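Filed under: Bench notes / Packaging

April, afternoon. Pen case closure, continued from the morning entry.

Finished the second batch of hinge checks on the Ralport sample cases. 93 in the box, 11 set aside for whitening along the fold. Kurian wants those kept, not scrapped, so they are on the Flerthorpe shelf with a strip of blue tape. Moved over to the printed case after lunch.

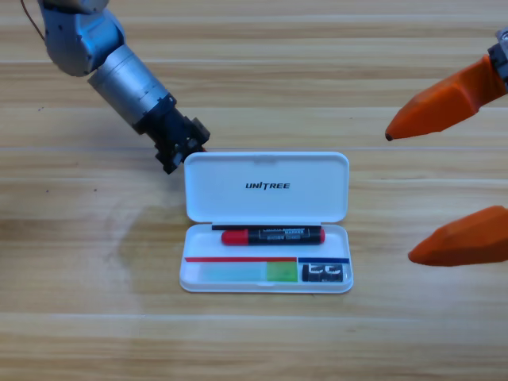
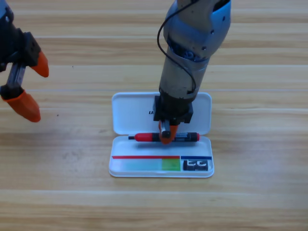
Closing force is still the open item. Gallagher's sheet lists one value for the whole lid, and our readings change with where the load goes on, so the sheet needs a position column. On the UNITREE case the lid lies flat behind the tray when open, and I am taking that as the zero angle for the hinge log. The small notch at the center of the far edge makes a usable reference for the ruler - measure from there, not from the rounded corners.

Priltmont called re: lid print. They want a rub test on the black lettering, 8 passes dry, then 8 with alcohol. Not started.

To do: re-zero the force gauge, relabel tray 1088, ask Sivaprasad whether the older hinge log used the same zero.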